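Open day at the Limsakul paper mill, Dastville

We went over to Dastville in November for the mill's open day.

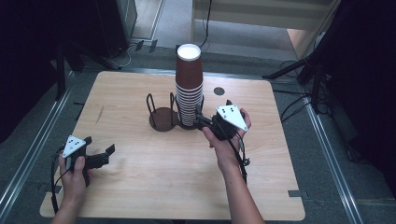
Do you need to book for the tour? Walk-ins are taken if there is space, but the morning groups fill up and it is safer to ring the week before.

The car park is on the Drillov road, on the far side of the river from the mill, and you cross by the footbridge. We signed in at the gatehouse, were given ear plugs and overshoes, and joined the 10.30 group. Our guide was Uthai Kaewmanee, who has worked on the wet end for six years and knew the pipework well.

The tour starts in the pulp yard. Bales come in by lorry from the port at Holtberg and are broken up in a large vat with warm water. From there you go up a steel stair to a gallery that runs the length of the machine hall. The paper machine is 81 metres long. It was running that morning, and very little of the talk could be heard until we reached the control room at the dry end, where the group was able to ask questions. Most of them were about water. The mill takes it from the river, uses it several times over and cleans it in settling ponds behind the boiler house. The ponds are not on the route.

After that came the testing room, where strips of paper are pulled until they tear and the result is written on a card. Children were allowed a turn.

Tickets were £5, or £4 for under-16s. The canteen does soup and rolls until two. The gallery has no lift, so anyone who can't manage stairs should ask for the ground floor route at the gatehouse.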